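Cable Drawer Clear-out, the pictures

Renari Hall, back room. Gallery 4 on the hall page

Right, quick one before I have to get the hall keys back. We finally did the cable drawer. If you've ever been in the back room looking for a charger and come out with a lamp lead and a bad mood, you know the one. Bottom drawer, left of the sink, sticks when it's humid.

Idea is simple. One coloured tray per kind. Pink is for charging and data leads, anything with a small plug. The rest of the colours to be sorted out when Bent gets back to me on how many trays we own. Cables that nobody claims by the end of the month go in the e-waste bin at the tip.

Not many pictures this time, sorry, ran out of afternoon. Click for bigger (if the site lets you, it's been funny since Thursday).
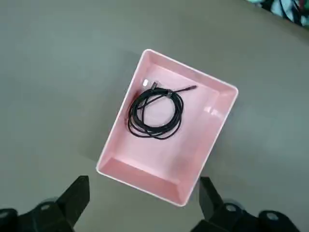
GITHAM, July

Pink tray, black cable, one bundle in so far. Not my neatest coil. It's in, it counts. Plenty of tray left for more.

The little silvery plug is up at one end of the tray, and there's a thin black tip poking up the side. I've had a go at tucking ends in before and they spring straight back out, so I've stopped fighting it. If you're a tidy-ends person you're welcome to come in and do the lot, door code is the same as the kitchen.

Trays are from Kanico, the shop next to the old bakery, and they were 70 cents each in the clearance bin. Grey bench makes the pink look a bit much. It does mean you can spot it from the door, and that's half the battle in that room. They stack when empty, don't stack them full, the one underneath ends up wearing the cables like a hat.

How we're coiling, for those who asked at the last clean-up:

Loops a bit wider than your hand. Any smaller and the stiff ones fight back.
Don't wrap round your elbow. I know everyone does it. It twists the cable and then it never lies flat agian.
Leave both ends where you can see them. Most important one. You shouldn't have to unwind a whole cable to find out what's on the end of it.
No rubber bands, they go sticky and stay that way. Velcro strips are in the jar on the windowsill, or a bread tag does fine.
One cable, one bundle. More on this below.

Labels next. Bent Riis has a label maker at home and says he'll bring it in. He also said that in autumn. Masking tape until then, folded over the cable like a little flag, biro not texta (texta bleeds).
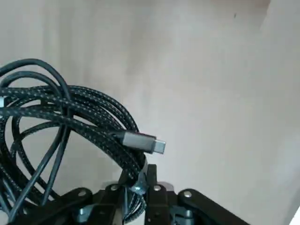

Braided lead with the USB-C plug, and some smooth black stuff mixed in with it.

Close up of the coils. So the braided one is the black with the grey-white fleck, looks a bit like a bootlace. The smooth one is thinner, plain rubbery jacket. Both black of course. Everything we own is black. From across the room you'd call it one cable, and that's how people end up pulling on the wrong end and making a knot.

Plug is USB-C, the rounded kind that goes in either way up. Grey housing, shiny tip. These are the ones everybody wants and the ones that go walking, so please, if you borrow one sign the sheet. We had a decent pile at Christmas. Ask me where they are now. Go on.

Quick tip for seperating two cables, learned it from my nephew who does sound for the El Khatib hall shows. Don't pull. Lay it flat, loosen the whole thing until it's a big floppy mess, find one plug and feed that back through the loops. Looks worse for a minute, then falls apart on its own. Pulling just tightens whatever's in the middle. Braided ones are kinder, they don't grab each other as much. Rubbery ones stick, esp in summer.

And check the braid while you've got it in your hands. Run it through your fingers. If it's gone fuzzy or you can feel a soft spot near the plug, put it aside for me, don't put it back. Same with any plug that wobbles.

Bits and pieces:

Still after some more trays, shallow ones. Ice cream tubs are too deep, thanks all the same to whoever left 16 of them on the step.

If you lost a long white extension lead with a name scratched on the plug, it's on the hook behind the door. Can't read the name.

The gallery page has had 2,406 visits, which I assume is mostly me checking if the pictures loaded.

Old phone chargers with the fat round pin, we do not need any more. Really. No more.

Power boards are a seperate job, we need someone licenced to test and tag them first. Don't plug in the yellow one.

Some 700 photos from the hall still to go through, kitchen cupboards and the costume racks mostly. Will put the good ones up as I get to them. If you've got your own from the day send them to the hall email with your name in the subject line, otherwise they land in junk with the raffle people.

Next session same time, back room, bring a cuppa and any mystery leads from home. Drawer itself needs a wipe out and some wax on the runners. Have to run, they're locking up.

Back to galleries | Kitchen cupboards | Costume racks | Contact the hall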